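The last out in Sutthorpe

By Nadja Brunner
September 28, 2024

I came to baseball late, at an age when most people already have a team and a grudge. Where I grew up it was football and skiing, and the only bat I ever saw was in an American movie. So when I write about it, please be patient with me. I still have to think for a moment before I say "bottom of the ninth" and not "end of the ninth".

Since April I have followed the Sutthorpe team, which plays in a small league and has a small ballpark behind the old Lovholm factory. I went to almost every home game. The season ended last weekend, and I want to write down something about it before I forget how it felt.

The thing everybody talked about this summer was the streak of our shortstop, Frei. He got a hit in 41 games in a row. In a league like this one it was a record, and the old record had stood for longer than I have lived in this country. The local radio station started to open its morning show with him. Children wrote the number on their cheeks. A man who sits near me, and who had not said one word to me before July, began to explain to me what counts as a hit and what is an error. He was very strict about it.

And this is my problem with the whole matter. The streak was kept alive, in my opinion, by the official scorer. In game 38 Frei hit a slow ball to third base, the third baseman dropped it, picked it up and threw too late. I would call it an error. The scoreboard said "hit" and the people stood up and sang. I stood up also, I admit it, but I did not sing.

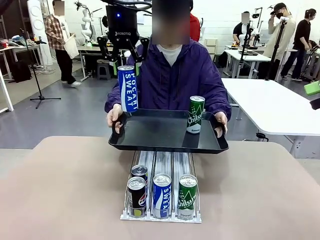 Pocari Sweat and Chilsung Cider, with a tray.

When I said this to other fans, some of them became quite angry with me. One woman told me that I was looking for something to complain about. Maybe she is right. But I think a record is only beautiful when you don't have to help it. If the streak had ended at 37, it would still be a wonderful streak, and we could speak about it without lowering our voice.

The visitors had their own opinion, of course. Vular came here for the last series and their fans held up a big sheet with the word ERROR on it every time Frei walked to the plate. I found this rude, and also a little funny. He took it well. He lifted his helmet to them before his first at-bat, and then he hit a double against the wall in left field, so clean that even the people with the sheet had to put it down for a moment.

The streak ended the next evening. He had four at-bats: two ground balls, one strikeout, and one long fly ball that the center fielder caught with his back against the fence. I had expected that the ballpark would be sad. But the applause went on for so long that the umpire took off his mask and waited. Frei sat in the dugout with a towel over his head, and then he came out for a second and waved, very short, like someone who is saying goodbye to a bus.

We lost that game 5 to 2, by the way. It was the last game of the season and we finished fourth, so there was nothing more to play for. The announced attendance was 512, and for us that is a crowd – most evenings in spring there were not even 100 people, and I could put my coat on one seat and my bag on another.

My strict neighbor shook my hand when we left. He still says it was a hit in game 38. I still say it was an error. We have agreed to continue next April, in the same row, if they don't raise the price of the season ticket again.

Last updated: one day after posting
5 comments · 41 shares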